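Review: the Toven Reketti curved shelving unit, after a winter of office life
Posted August 11, 2019

The first thing to know about a curved shelf is that it will not go against a wall. I mention this because I measured the wall twice, wrote the number on my hand, and drove out to the Plilon clearance warehouse to buy a piece of furniture that bends.

We had wanted something to stand between the desks and the bit of floor by the column that everyone calls the lounge, on the strength of one chair. Sverre Boström, who shares the lease with me and has views about sightlines, wanted a bookcase with its back to the desks. I wanted a low cupboard with doors so I could put things in it and stop thinking about them. The Reketti is neither of these. It's a low sweep of light grey wood-grain with open cubbies and a further shelf running along below them, and at $500 down to $274 it settled the argument on price.

Getting it home

It comes flat, mostly. The curved top arrives whole, in a carton shaped like a giant's boomerang, and it doesn't fit in a hatchback. It doesn't fit in a station wagon either, unless the passenger is prepared to wear it. Plilon will deliver for a fee that I refused to pay on principle, and then paid.

The top panel alone weighs 34 kilos according to the carton, and I believe the carton. Two people can carry it up a flight of stairs provided they agree beforehand which of them is going backwards. We hadn't. There is a mark on the second landing that the building manager has so far been kind enough not to bring up.

Assembly

The instructions claim 30 minutes. That may well be true at the factory. We took an afternoon, and a good part of it went on the thin grey dividers, which look identical and aren't. One end has a slightly deeper notch. If you put them in the wrong way round, everything seems fine until the top goes on and sits proud at one corner, whereupon you take the top off again (see above, regarding 34 kilos).

The cam fittings are decent. I've put together a Sjögren bookcase that chewed its own screw holes before the first book went in, and there was none of that nonsense here. The holes lined up, the bolts went home, and there was one spare of everything in a small bag that I've put somewhere safe and will never see again. You'll want a proper screwdriver for it, as the one supplied is about the size of a cocktail stick and turns in your hand.

How it looks

I'll admit I was doubtful about the finish. The grain on the top is very pronounced, all swirls, as though the tree had been stirred. In the warehouse, under those lights, it looked like a weather map. In our room, with the pale wall behind it and a lot of white furniture for company, it calms down considerably. It also hides dust, which I noticed only when I put a finger on it.

The backing panels in the cubbies are a dark red-orange, and this is where opinions divide. Jean Forsyth from downstairs called it “very seventies, in a good way” and then, after a pause, “mostly”. Sverre wanted to paint it. I like it. Without that colour the thing would be a grey bench in a room that has enough grey and white to be going on with, and the orange gives your eye something to do while you're on hold with the bank. The only snag is that whatever you put in the cubbies has to get along with it. My blue box files did not. They looked like they'd been sent there as a punishment.

We've got a white vase with greenery on top, at one end, and that was Jean's contribution as well. I resisted, and I was wrong. The plants soften the curve and stop people using that end as a place to put down coffee.

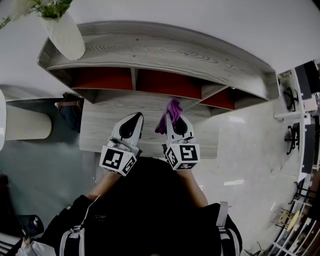 Coffee is the real test of any horizontal surface in a shared office, and the top has done better than I expected. A ring left overnight came off with a damp cloth and a bit of muttering. A ring left over a long weekend in January needed a drop of dish soap. I wouldn't try anything with grit in it, and I'd keep the vase on a saucer or a bit of felt, as the base of ours has left a faint dull patch that I can see when the light's low and nobody else can be made to care about.

The lower shelf

I want to give this its own heading, having become unreasonably fond of it. Below the cubbies there's a long shelf surface that follows the curve, and it has turned into the most useful part of the whole unit. The brochure barely mentions it. It's where things go when they're on their way to being somewhere else: parcels, a jacket, the good stapler. If you need to lay something out and work on it, you can do that too, and you're not shoving anyone's keyboard out of the way to manage it.

It is a bit low for me if I'm standing for any length of time. I'm tall and my back files complaints. Sverre, who is shorter and smug about it, has no trouble whatsoever.

The cubbies

Open storage is a lovely idea held by people with attractive belongings. Anything you put in these cubbies is on show, and you'll find out quickly how much of your office consists of adapters. We tried fabric bins, but a square bin in a curved unit leaves an odd wedge of space on one side, and small things roll into it and stay there. Pens, chiefly. I've recovered a whole desk's worth.

What does work is leaving them half empty. I realise that's a peculiar thing to say about storage. But a short stack of magazines and a bit of air looks deliberate, and the rest of our clutter has gone over to the plain white rack, which was bought for the purpose and has never pretended to be pretty.

The dividers are thin, as I said, and I wouldn't load one from the side. We leaned a row of heavy binders against the middle one for a few weeks and I thought I could see it bowing. I took them out before I could be sure.

Things I'd grumble about

The feet. There's no adjustment on them at all, and our floor has a gentle opinion of its own near the column. We've got a folded business card under one end. It's been there since the first week and I suppose it's now structural.

The edges of the top are crisp, and at hip height if you're a child or shin-adjacent if you take the inside of the curve too quickly. I've done it. A slightly rounder edge would have cost Toven very little and saved me some language.

Cleaning behind the lower shelf is awkward, and you have to come at it from an angle with something thin. I use a paint stirrer with a cloth over the end. It works about as well as it sounds.

And you can't add to it. I wrote to Toven to ask if a second unit could be joined on to make an S, and got a polite reply saying the Reketti was designed as a single piece. Fair enough, though the holes in the end panel suggest that somebody in the design office once thought otherwise.

Would I buy it again?

At $274, yes, and I'd pay for the delivery without the speech. At the full $500 I'd hesitate, go away, look at the straight ones, find them dull, and possibly come back. It's a good divider for a room that doesn't want a wall, it has taken a winter of bags and elbows without coming loose anywhere, and people walk around it instead of through the middle of my phone calls – Sverre included, most days.

If you need somewhere to hide things, buy a cupboard. If you've got a wall you're hoping to fill, measure it by all means, then buy something straight.

Four stars. The fifth is under the left foot with the business card.

Update: a reader has asked whether the orange panels can be swapped. They slide in from the top during assembly, so you'd have to take the lid off to change them. I have been asked not to tell Sverre.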